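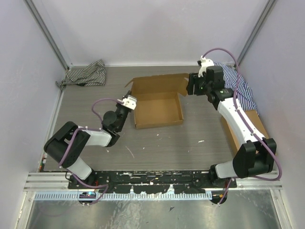

Slide 2: The cell at Durnow

Leave this one up while people find seats. Two arms, one open cardboard box, striped cloth in two corners. Let them look at the flecks on the table. Don't mention the flecks.

Say: the job is to put the cloth in the box. A child of four can do it, and will do it wrong on purpose. Our arms do it wrong sincerely.

Slide 3: Teaching by remote

Costhorpe paid for the work, so say Costhorpe early and clearly.

A person drives both arms from a second pair and the system records every joint. We began in February with a target of 2000 demonstrations. We got 1564. Of those, 1302 were fit to train on. The rest are mostly me.

Pause here. If they laugh, carry on. If not, carry on faster.

Slide 4: What goes wrong

Cloth has no handle and no opinion about which way up it is. Good operators pinch a fold, lift, wait, then move. Bad operators skip the wait - the model learns that too, with great loyalty.

The box flap is its own talk. Operators who came at it from behind taught the arm to shut the box first.

Slide 5: Samonte versus Zilumby

Samonte is the old control software, Zilumby the new one. Zilumby has less lag. Samonte has a manual. Show the table, skip the bottom row unless asked.

Slide 6: Questions

Someone will ask about folding. Say next year.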